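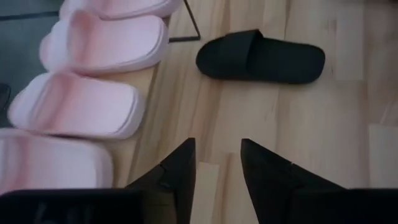 4 min read

Home Data Docs Issues Changelog

moya-slides README

Hi! I pack and match returned footwear at Merora's building in Irkisholm, and for a good part of the last year I've also been one of the people driving the robot arms, so the job of writing this file landed on me. If you came for the download notes, skip down to "What you get." If you work a returns bench somewhere and your boss just forwarded you this link, read the whole thing, I wrote most of it for you.

What the job is

Slides come back as singles. A customer tries on a pair, gets distracted, and one goes in the bag and the other turns up in the next bag (or never). Somebody has to lay them out, match them by color and size, and put the pairs up where the next person can grab them. On the Moya table we use two kinds: a chunky pale pink one with a thick sole, and a flatter black one. The pink ones are bulky and like to lean on each other when you line them up. The black ones are slim and lie close to the wood, so the fingers have to come in lower. I had opinions about which would be harder for the arms and I was wrong twice.

What you get

3,488 episodes, each one a person driving the two arms through a matching job on the table, each nearly 12 seconds long. There's a wrist view and a view from higher up that takes in both arms. Every episode has a one-line instruction typed in by whoever was driving ("put the pink slide on the shelf," that kind of thing). We kept the typos because people make typos.

632 episodes are marked "fumble." That means a slide got dropped, pushed or picked up by the wrong bit. Please don't filter those out before you've looked at them! The recoveries are the most useful thing in here if you ask me, and the folks at our Brullberg building say the same.

164 episodes are held out for testing. They're in their own folder, so leave them there. 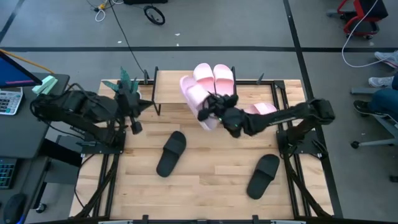 Page last changed: February

Words we use

The arm names are always from the high view, so "right arm" is the one that comes in from the right side, like the one holding a pink slide up by the little raised shelf, with the green lights on its gripper. "Shelf" is that low wooden one at the back with the thin black legs. "Up" means a slide is sitting on it. "Loose" means it's anywhere on the tabletop, like the two black ones out in the open there. A slide that's hidden under an arm still counts as loose, and yes, the arms cover stuff up all the time, so check the wrist view too.

What it changed for us

OK, the part I really wanted to write. Before Moya I stood at a bench and bent over a tub all shift. Now, on a driving day, I sit. My back loves it, my eyes don't, and I go home tired in a way I still can't explain to my family. Driving pays a step above bench work here, which we had to ask for. The first offer was the same rate with a new title on the badge.

The pace talk was the hard one. Once your hands are being recorded, somebody is going to want to chart them. We got it in writing that the logs don't go into anyone's review, and I took driver names out of this release completely. There's a driver number in the older files, shuffled, and it doesn't match anything in payroll.

Are the arms matching returns on the floor yet? No. The bench is still people, and on Tuesday, our heavy day, it's all of us. I don't know what the bench looks like in a couple of years and I'm not going to pretend I do. What I'd want at any other site is for the people who do the matching now to get first pick of the driving and the fixing jobs. Here that's how it went, mostly. Night shift got asked last and they're still sore about it, fairly.

Known problems

The instruction lines mix "slide," "sandal" and "shoe." All the same thing.
Left and right foot aren't labeled. I started doing it and gave up.
Two colors only, so don't expect it to work on a table full of sneakers.
Some early episodes start with the gripper already closed. I have a list, it'll be in the next update.

If you find something weird, open an issue and tell me which episode. I read them on my lunch break.

Contact: Moya project desk, Merora Irkisholm | © Merora | Back to top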